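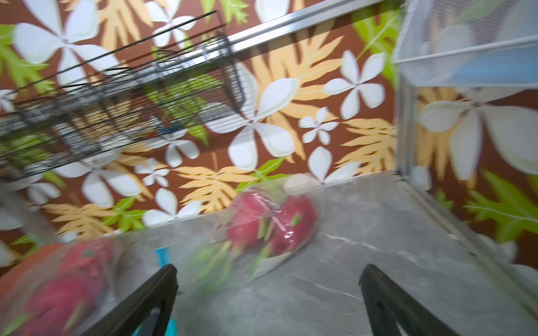 4.2 Changes to the packing task

Before the arm was introduced at the Bakilana site, one packer handled a fruit order from start to finish: taking it off the shelf, bagging it, knotting the bag and setting it down for the driver. Under the new arrangement the packer still bags and knots, and the Tenow arm moves the finished bags from the counter to the order crate. We logged 2,120 bag transfers over the study period, which ended on 11/03/2022.

Bagged fruit was the hardest class of item for the arm. Dragon fruit in thin clear plastic, shown in Figure 3, gives the two fingers a surface that shifts and creases as they close, and the shine on the plastic makes the outline of the fruit hard to find. The scale tips also catch on the bag. Packers soon learned which bags would be dropped or missed, and began tying the knot shorter and laying the bag with the gathered end away from the wall. This was not part of their training. It added a few seconds to each order and does not appear in the time sheets.

Figure 3. Bagged dragon fruit on the packing counter, seen from the gripper.

Staff views were mixed. Lamduan Boonchu, who had packed at the site for six years, said her wrists hurt less at the end of a shift but that she now spent more of it watching. "Before, I looked at the fruit. Now I look at the fruit and at the arm." Two packers said they felt hurried when the arm was waiting, although the software sets no pace. The shift lead, Wichai Kaewkla, reported that new starters were given the bagging work first and had little chance to learn how orders were put together.

Each packer's share of lifting fell, while the share of checking and correcting rose. On busy days up to 200 bags were put back in place by hand so that the arm could try again. The site had no name for this work and did not count it when setting staff levels for May. We return to the question of uncounted work in Section 5, where the same pattern is reported for the Zimiria site.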